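**Parcombe kitchenware sorting – progress report**
Prepared by Josiane Huet for Inès Vidal, Umow
25 May 2025

Work in this period covered the small-item stock and the drying area. The inventory stands at 628 entries out of a planned 1,000. Entries are made by item type and material; condition codes are added at a second pass.

Small items are sorted on the gray metal surface. Lidded containers, brushes and sticks are handled there before they are assigned to a shelf. Round containers are recorded by lid color, which has shortened the search time for returns.

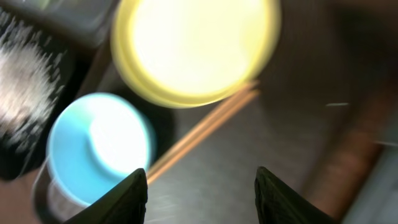
Lids and bodies are entered as separate lines where the two can be ordered separately. This adds some 70 lines to the inventory but removes the need to write off a full container when only the lid is damaged. Wooden sticks are entered by the bundle. Brushes are entered singly, with bristle color in the notes field.

The drying area was reviewed next. Dishes are racked on the brown tabletop, and bowls that do not fit the peg spacing are set down beside the rack. The open lattice lets water pass straight through to the table, so a drip tray has been requested from Collet. Delivery is quoted at 12 working days. Until then the tabletop is to be wiped after each load.

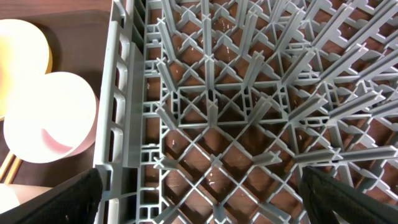 *Fig. 2. Gray plastic dish rack, from above, with water droplets on the tabletop under the lattice.*

Open points:

- Shelf labels from Eronex – proof approved, print run not yet confirmed.
- Condition codes for plastic items need a separate scale for scratches.
- Bowl storage remains undecided. A second rack with wider spacing is the preferred option, subject to budget.

No change to the total budget is requested at this stage. The remaining entries will be taken in shelf order, starting with the lower cupboards. The revised item list will be sent with the next report.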